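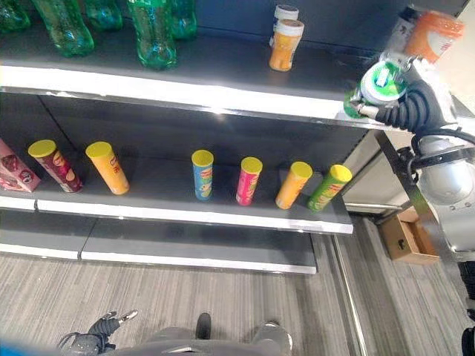
**棚補充ロボの月額プラン、8月から受付 Skoraが小型店向けに**

Skora(スコラ)が双腕の品出しロボット「Plellis」の月額レンタルを始める。受付は8月。対象は小型店、社内売店、ホテルの売店コーナーなど。木曜の午後に説明会があり、行ってきたので取り急ぎまとめ。

まず料金。ロボット1台と設置作業、棚の登録、遠隔サポート込みで月1395ユーロ。最低契約は6か月。短期のお試しプランはなし。ここは会場でも質問が出ていたが、「現時点では予定していない」との回答だった。日本円の価格は未定、為替を見て決めるとのこと。初期費用は契約台数にかかわらずゼロ。ただし床の工事が必要な場合は別途見積もり。

できること。ボトル、筒型の容器、筒型のスナック菓子あたりの補充と前出し。商品を手首のカメラで確認し、つかんで、棚の決められた場所に置く。倒れた商品を起こす機能もあるが、こちらはまだ「ベータ扱い」。袋菓子は非対応。柔らかくてつかむ位置が安定しないらしい。紙箱は対応だが、薄い箱は苦手という。

デモは金属製の棚で行われた。上の段に緑のボトルと筒型容器、その下に黄色いふたの筒型スナック。緑と白の筒型容器をアームがつかんで上の段の端へ持っていく、という流れ。動きはゆっくりめ。人がやったほうが速いのは間違いない。Skora側もそこは認めていて、売りは速度ではなく閉店後に動かせる点だと強調していた。照明を落とした店内でも使えるそうだが、この日は明るい部屋でのデモのみ。暗所の様子は見られず。

グリッパーは左右とも標準品で、指先は交換式。契約には予備の指先が2組付く。交換は工具なしで3分ほどと説明されたが、実演はなかったので話半分で。追加の指先の値段も聞いたが、資料にまだ載っていなかった。

気になったのは棚の条件。棚板の前に縁があるタイプは問題なし。一方で、扉つきの冷蔵ケースは非対応。飲料の多い店だとこれはかなり痛い。対応時期を聞くと「検討中」とだけ。吊り下げ式の什器もだめ。奥行きの深い棚では、奥の商品を取るとき手前の商品に当たることがあるため、設置前に棚の写真を送って確認を受ける必要がある。

床は段差がなければカーペットでも可。毛足の長いものは不可とのこと。通路幅の条件は店舗ごとに見るそうで、数字は出なかった。充電は壁のコンセントから。専用の電源工事はいらない。

商品の登録は、スマホのアプリで撮影して名前を入れ、棚の位置を指定するだけ。画面を見せてもらった限りではわかりやすかっった。パッケージが季節限定柄に変わった場合は再登録が必要で、これを忘れると「不明な商品」として脇のかごに置かれる。商品の入れ替わりが多い店は、この手間をどう見るか。

ソフト面では、在庫管理の「Josent」と連携する。棚の減り具合を見て補充の予定を組み、朝に結果を一覧で送ってくる。ほかの在庫ソフトとの連携は年内に追加予定、具体名は出ず。Josentを使っていない店は、当面はアプリで手動の指示になる。CSVの読み込みには対応しているそうなので、まったく使えないわけではない。

設置と保守はCifuentesが担当する。故障時は翌営業日までに訪問、直らなければ代替機に交換。対応地域は当初、都市部のみ。離島と山間部は対象外。保守費は月額に含まれるが、商品の液漏れによる故障は有償になる。ここは契約書をよく読んだほうがいい。

安全について。営業時間中の使用は可能だが、推奨は閉店後。人が近づくと減速し、さらに近いと止まる。子どもの多い店では、営業中は使わないよう案内しているとのこと。非常停止ボタンは本体に加え、無線式のものが別に付属する。

説明会に来ていた売店運営の担当者からは「夜間に一人減らせるなら検討できる」という声の一方、「補充だけで月この値段は厳しい」という声も。段ボールの開封には対応しておらず、結局、補充する商品を箱から出しておくのは人の仕事になる。そこまでやってくれれば、という意見が会場では一番多かったように思う。

見積もりの申し込みはSkoraのサイトから。設置まで通常6週間、受付開始直後は混み合う見込みという。実店舗での見学会も準備中で、場所と日程は決まり次第発表。続報が入れば追記しまう。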